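Warum ich für Software lieber einmal bezahle
Ein Kommentar von Veronica Crăciun

Vor drei Jahren habe ich für Testov einmal bezahlt und einen Lizenzschlüssel bekommen, fünf Blöcke aus Buchstaben und Ziffern. Der Schlüssel liegt ausgedruckt in einem Ordner und funktioniert bis heute. Im Juni stellt der Hersteller auf ein Abonnement um. Wer nicht wechselt, bekommt keine Updates mehr.

Ich halte das für einen schlechten Tausch. Die Textverarbeitung kann seit Jahren alles, was ich brauche. Neue Funktionen habe ich nie vermisst, und die letzten beiden Versionen haben vor allem die Menüs umsortiert. Dafür soll ich nun jeden Monat zahlen, auch in Monaten, in denen ich das Programm kein einziges Mal öffne.

Was für das Abo spricht
Sicherheitsupdates kosten Geld, und ein kleiner Anbieter wie Dokitden kann nicht von Kunden leben, die vor Jahren einmal gezahlt haben. Das verstehe ich. Ich würde für Updates auch bezahlen – aber dann, wenn ich sie haben will. Nakbridge macht es so: Die Lizenz gilt unbefristet, ein Jahr Pflege ist enthalten, danach entscheidet der Kunde selbst. Das ist leicht zu verstehen und passt auf eine halbe Seite.

Der Schlüssel und das Gerät
Ärgerlich sind auch Lizenzen, die an einen bestimmten Rechner gebunden sind. Bei Sin gilt der Schlüssel nach einem Umbau als verbraucht. Ich musste den Support anschreiben, den Kaufbeleg einreichen und sechs Tage auf die Freischaltung warten. Bezahlt hatte ich das Programm trotzdem nur für mich und nur für einen Platz. Ein Wechsel der Hardware ist keine Raubkopie.
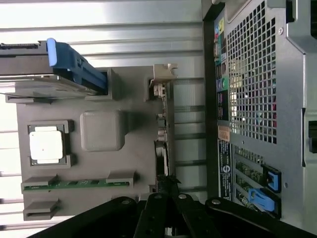

Was ich mir wünsche
Zwei Preise nebeneinander auf der Bestellseite, einmal Kauf und einmal Miete, beide mit den Kosten über fünf Jahre. Dazu eine Angabe, wie lange der Aktivierungsserver laufen wird und was mit den Schlüsseln passiert, wenn er abgeschaltet wird. Bei Testov habe ich beides angefragt. Eine Antwort steht noch aus, und bis dahin bleibe ich bei der alten Version.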